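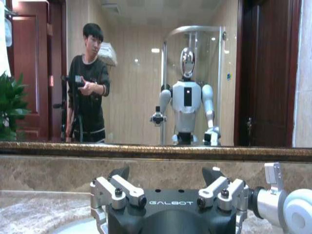

Bathroom setup at Mahawong: wrist cameras, mirror, fingertips

2020-03-15

Notes on getting the two-arm robot ready to work at a bathroom counter. The base drives in on its wheels and then stays put for the whole run, so most of the job is position, cameras and grippers. I am writing it up mainly for Milagros Mosquera, who takes over the setup while I am at Zurmont, and because my notes from January left out the parts I now need.

Parking

The counter has a curved front that bulges out in the middle, with the basin set into the left half as the robot sees it. If you square the base up to the bulge by eye it comes out slightly turned. I use the grout lines on the floor for heading and measure the gap at one point only, at the middle of the bulge. We settled on 27 cm from the front of the base. Closer than that and the elbows have to fold back a long way to reach the near edge of the marble. Further out, the arms can't get to the backsplash without stretching nearly straight.

Lock the base before raising the arms. Then check the cables on the floor. They should have slack, and they should not pass under a wheel.

Wrist cameras

Each wrist camera looks out along its own gripper, which means the fingers are always in view. That is useful as a quick check on the mounting: open the gripper fully and look at where the two tips fall. They should sit level with each other, with the same amount of background on either side. If one side is lower, the camera bracket has turned. Loosen, turn, tighten, look again. Do not correct it in software. Periklis Kourkoulas did that once for a small offset and we carried it through two sites before anyone remembered.
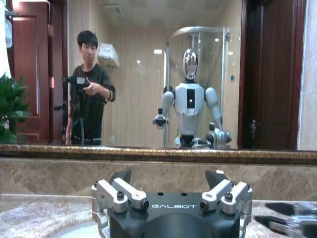 Wrist view above the marble, fingers open, with the mirror behind.

The mirror is the awkward part of this room. It runs the width of the counter, so the cameras get the room, the operator, the robot and a second set of arms moving the opposite way. Three settings in Zutadmont (our own capture and calibration scripts) need changing:

Turn off the person stop that works from the head image. The operator stands in the reflection the whole time and will trip it. Use the handheld stop instead, and keep it in your hand.

Set the work area to end at the backsplash. Anything above the bottom edge of the mirror frame is thrown away for depth, since the glass reads as another room at the wrong distance.

Fix the exposure by hand. The ceiling lights come back off the glass and off the chrome, and automatic exposure drifts each time an arm crosses them. I set it on the marble and leave it there.

Head camera

Tilt it down until the whole basin is in view and the floor in front of the vanity shows at the bottom. Both arms should be in view before you load the ready position, whether or not a gripper is already over the basin edge.
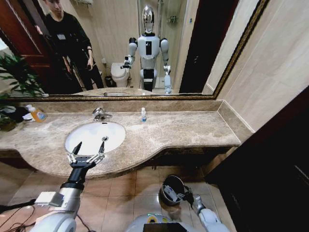
The ready position itself is stored per site. Load the Mahawong one and play it at a quarter speed the first time, with the counter clear of anything tall near the tap. The tap spout is the only fixed thing the fingers can catch on from above. I have it in the model as a plain box, larger than it needs to be.

Fingertips

Our rule is to inspect the tips every 2,000 closes and swap them in pairs, never singly. Porkadness, the logging tool, keeps the count per gripper and resets when you enter the new pair. What I look for is a rounded edge at the point. Worn tips still hold a bottle, but they slide over a tube lying on its side, and the first sign is usually a string of missed picks on the flattest item.

Wipe the tips before each run, along with the marble where the items go. Soap gets onto both and the grip check will then fail for no visible reason.

For the grip check, put out the small things: upright bottle, tubes on their sides, the folded cloth. Leave the bin on the floor between the arms.

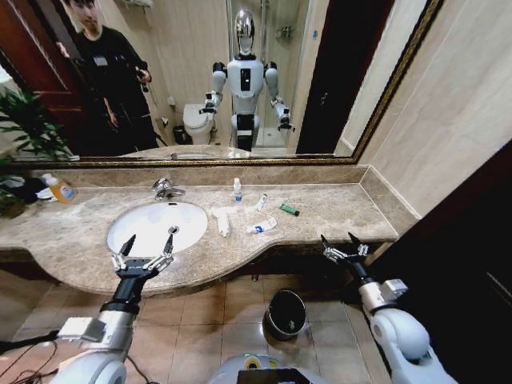

Pick each item once with each arm and put it back where it was. Hard items should hold at the low force setting. Cloth needs the next one up, and the fingers should come in across the fold. If an item drops, check the tips again before touching the force.

From wheels in the door to a passed grip check took me almost 22 minutes last time. Most of that was the exposure. Still to do: a better cable clip at the base, and a stored exposure value for evenings, when the only light is from the ceiling.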